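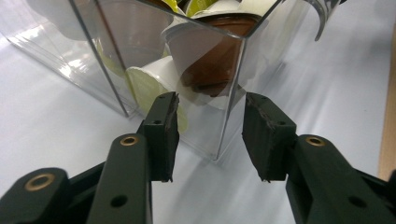 Dela Akpalu would throw out any grasp the collector had to think about. Her remark came back on the first draft of this section, and she has a point: a learning system copies hesitation as readily as it copies skill. We kept the slow grasps anyway, with a flag on them, for the reasons given under step 6. Treat both positions as opinions. We have not seen a test that settles it.

4. Collecting examples: capsules in a clear box

Read section 3 (mounting and checking the fingers) first. The steps below assume that the Podora hand-held gripper opens and closes freely and that the Linell recorder shows a live picture.

1. Put the box on a plain table and fill it with mixed capsules. Do not sort them by color and do not turn the lids up. A tidy box makes for good-looking recordings and a system that fails on the first messy one.

2. Look at the recorder screen before you touch anything. Both fingertips must be in view. If one is missing, go back to section 3.4.

3. Press Record, wait 2 seconds, then move in. Start from a different height and side each time. People believe they do this. Most of them don't, and the recordings show the same approach over and over.

4. Close on one capsule, lift it clear of the rim, and set it down outside the box. Stop recording only after the fingers have opened again.

5. If you drop the capsule, keep recording and try again. Mark the example "retry" when you save it. Do not delete it.

6. If you stopped to think for longer than the 2 seconds at the start, mark the example "slow". Training leaves these out by default, and you can switch them back in on the Laltis import page. Deleted examples can't be switched back in, and our ideas of what counts as a bad one have changed before.

CAUTION: Keep your free hand away from the finger joints while you squeeze the handle. The linkage can pinch.

Note on clear plastic. Glare moves when you move, and the walls bend the look of whatever is behind them. Some guides tell you to put up a tent or dim the lights until the reflections are gone. We don't recommend it unless the finished system will also work inside a tent.

Note on worn pads. Roughened edges are acceptable for recording. Replace a pad when it slips on a capsule it used to hold, and write down the change in the session log. Otherwise somebody will credit the jump in success to the software.

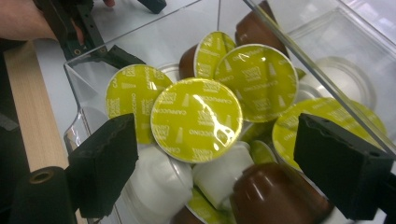 Accra, December

Revised note on quantity. Earlier printings of this guide said to stop at 1,000 examples. We have taken that line out. It was a round number that somebody liked, and Eckhard Buschmann was right to ask where it came from. One of our own sets held 700 once the near-copies were removed, and we could not tell it from the full set by results.

What to do instead:

7. After each session, open the saved examples in Laltis and play a handful at random, at full speed. Check that the capsule being picked can be told apart from its neighbors.

8. Check the mix. Brown capsules lying dome up and white ones on their sides need to be in there along with the easy lids. Collectors drift toward whatever is on top -- usually without noticing.

9. Hold back one whole session for testing. Picking test examples out of the same session you trained on will give you a flattering score and very little else.

Note: The "quality" figure on the import page measures sharpness and dropped pictures. It says nothing about whether the example is worth learning from.

If the count on the import page does not match your session log, see section 7.2 before collecting any more.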